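Project report: two arms, one suitcase, and the fault that ate our spring
Module: Robotics Group Project, Danladi building, lab bench 3
November 2025

## What we were trying to do

Our brief for the Rinerholm project was to get two small arms to turn a suitcase round on a flat table. Just turn it, so the wheels end up where you want them. We picked a hard-shell case because we thought a stiff box would be easier than a soft bag (I still think so, mostly) and we had the whole of the first term to get the arms talking to each other.

The software is in two parts. Mulleck is the planner, which works out where each gripper ought to be. Cletano is the bit I wrote, and it sits underneath and makes sure both arms move at the same time. When I say "the fault" in this report I mean Cletano, so I get to write this section. Lucky me!

## The run that went wrong

By April we had done 98 runs with nothing worse than a gripper slipping off the shell. Then on the very next one the left arm carried on pushing after the right arm had stopped. The case slid across the table, the right wrist got shoved sideways, and the right elbow made a horrible clicking noise until I hit the stop button. I was slow to do it as well. The button was on the far side of the keyboard and I was holding a cup of tea.

No one was hurt, and the arm was fine after we had checked the joints over. But it was still a safety matter and we reported it as one, and the lab shut us down for a week while we wrote up what had happened.

The arrangement we use for a turn is an arm on each side, with the case between them. You can see why it matters that both arms agree with each other – if one pushes and the other doesn't give way, all that force has to go somewhere.

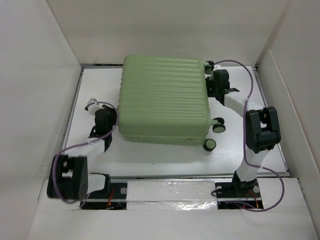 *Figure 1. The case between the two grippers, wheeled end to the right.*

## Finding the cause

My first idea was the cables. They run along the outside of each arm in big loops, and I was sure one of them had caught on something and tugged a connector loose. I spent two days wiggling plugs and got nothing at all out of it. Then I blamed the power supply, which was also innocent (sorry, power supply).

What finally helped was reading the logs line by line. Cletano sends each arm a numbered message, and each arm is meant to send the same number back. In the bad run the right arm's last reply was number 1097. After that it had gone quiet and held its position, which is what it should do if it loses contact. The left arm was still getting messages and answering them perfectly happily, so it kept going.

And the reason it kept going was my code. I had written a timeout of 40 milliseconds for a missing reply, but the timer was shared between both arms. Every time the left arm answered, it reset the timer for the right one too. So as long as one arm was healthy the program thought they both were. I'd tested it by unplugging both arms together, and of course that worked every time.

I felt a bit sick when I saw it. It was four lines long.

## What we changed

- Each arm now has its own timer, and if either runs out they both stop.
- The grippers have a force limit set in the arm itself, so it doesn't depend on Cletano.
- The stop button has moved to the front of the desk, and one of us keeps a hand by it during every run.
- Drinks stay on the shelf by the door.

We also changed how Mulleck plans the turn. It used to treat the two arms as mirror images, which is fine when the case is square to the table and pretty useless when it's sitting at an angle. Now it plans each side separately. The arms can end up in quite different shapes, one stretched up and the other folded over, and it looks odd the first few times you watch it.

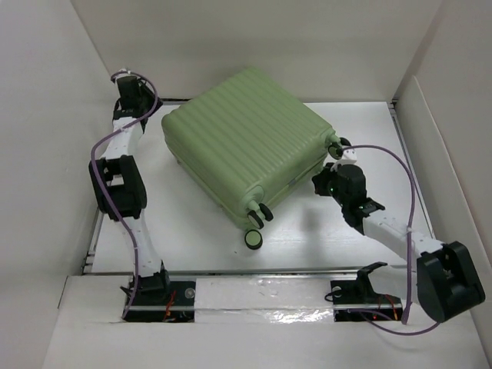
*Figure 2. The case lying diagonally, with the two arms in different poses.*

## Testing the fix

This time we tested one arm at a time. We pulled the left data cable in the middle of a move, then the right, then did it again with the program running slowly on purpose. Both arms stopped in every one of those tests. After that we went back to normal turns and by the end of the project we had reached 144 runs in total, counting the bad one.

We still don't know why the right arm went quiet in the first place. It hasn't done it since, and I don't love that. My best guess is a worn connector at the base, and we've swapped it, but a guess is all it is. The old one is in a labelled bag in the Rinerholm drawer in case the next group wants to look at it.

## If you're taking this over

Read the fault log before you run anything, and please do the one-arm cable test again if you touch the timing code. The wheels are still the awkward bit – Mulleck thinks the case is a plain box, so give it extra room on that side or the gripper will try to go where a wheel is. I've left notes on that in the Cletano folder, along with the log from the bad run.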